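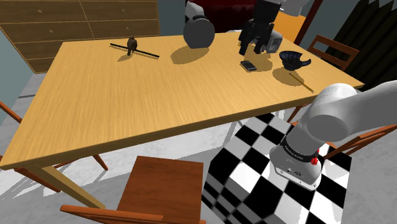
Seeing Tullano on the Big Screen, Finally

Posted Apr 22, 2011

I have been waiting for this movie for so long that I had started to feel a little silly about it. If you have been reading this blog for a while, you know how often I have brought up Tullano, the train heist picture that was supposed to come out last September and then kept getting pushed back. Well, it opened this week at the old theater in Ninport, and I went on the very first evening with a bag of popcorn I did not need and my good glasses on.

First, a word about the theater, and then I promise I will get to the movie. The Ninport is where I saw nearly everything when I was growing up. It has one big room, one small room upstairs that used to be part of the balcony, and a carpet that has been the same dark green for as long as I can remember. They raised the ticket price again, but I will pay it gladly as long as they keep putting real butter on the popcorn. The small room only holds 80 people, and I am so glad they gave this one the big room, since a movie about a runaway train should not be seen on a screen the size of a garage door.

Now, the movie. For those who missed the first one (it came out in 2000 and was called Hattar, and you really ought to rent it before you go), the story follows a crew of railroad workers in a mountain town who get talked into moving a shipment of stolen silver across the border. Hattar ended with the silver at the bottom of a lake and the crew going their separate ways. Tullano picks up years later, when the lake is about to be drained for a new dam, and everybody who ever heard about that silver comes back to town at once.

I love that setup. It gives the old characters a good reason to be in the same room again, and most of them are not happy about it. The first half hour is mostly people sitting across kitchen tables from each other, saying polite things and meaning something else. A fellow in the row behind me sighed very loudly through all of this, so I guess it isn't for everyone, but I could have watched another half hour of it.

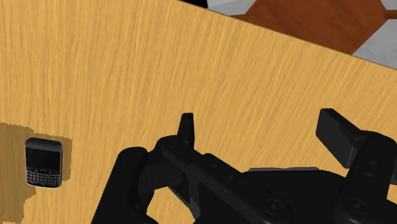

Then the train gets moving, and goodness, does it move! I had read that they used a real locomotive for most of it, number 351, and had it painted up to match the one from the first picture. You can feel the weight of the thing. When it comes around the bend above the gorge and the whole row of freight cars leans, I grabbed the armrest and got a handful of somebody else's coat instead. (Sorry again, ma'am.) There is a long stretch on the roof of the cars with no music at all, only wind and wheels, and I don't think I heard one person in the theater chewing.

I do have a few complaints. The villain is a bit of a bore. He wears nice suits and talks softly, and we have all met him in a lot of other movies. There is also a romance that seems to have been squeezed in late, with two people who barely share a scene before they are kissing in a tunnel. My guess is that a good deal of their story got cut, and I would happily have given up one of the fistfights to get it back. And the dam business gets confusing toward the end. I came home and tried to explain over supper who had opened which gate and when, and I got myself so tangled up that the potatoes went cold.

The ending, though, I thought was lovely. I won't spoil it. I will only say that if you remember the song the cook hums in Hattar, keep your ears open in the last few minutes. I got a little teary, and then the lights came up before I was ready, as they always do at the Ninport.

A lot of folks have been asking whether there will be a third one. I have no inside knowledge whatsoever, but the door is certainly left open, and one of the characters mentions a town called Utham in such a pointed way that I can't believe it was an accident. If they do go ahead, I hope they don't make us wait this long again, and I hope they keep the real trains. I have nothing against computer effects – some of my favorite movies are full of them – but there is something about seeing a big, heavy, dirty machine go past and knowing it was there.

I plan to go again with my sister, who hasn't seen the first one and refuses to be told anything about it. I'll be sitting on the left side this time, well away from the sigher. If you have seen it already, leave me a note and tell me what you thought, especially about the dam, and please mark your spoilers so the rest of us can skip over them.

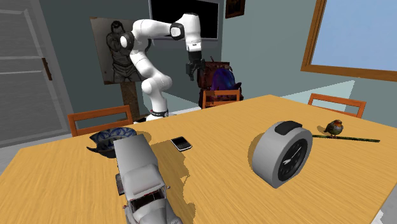
2 comments

trainfan_marlow
Spoilers about the dam! The lower gate was opened first, by the brother, while everyone was still at the church supper. The upper one doesn't open until the train is already on the bridge, which is why the water comes so late. I only got it on my second viewing, and I still don't know how he got hold of the key. I agree with you about the villain, but I liked the tunnel couple more than you did. Didn't they meet briefly in the first movie, at the station dance?

Anonymous
Saw it last night and the roof part was worth the ticket all by itself. I missed the song completely, so now I suppose I have to go back.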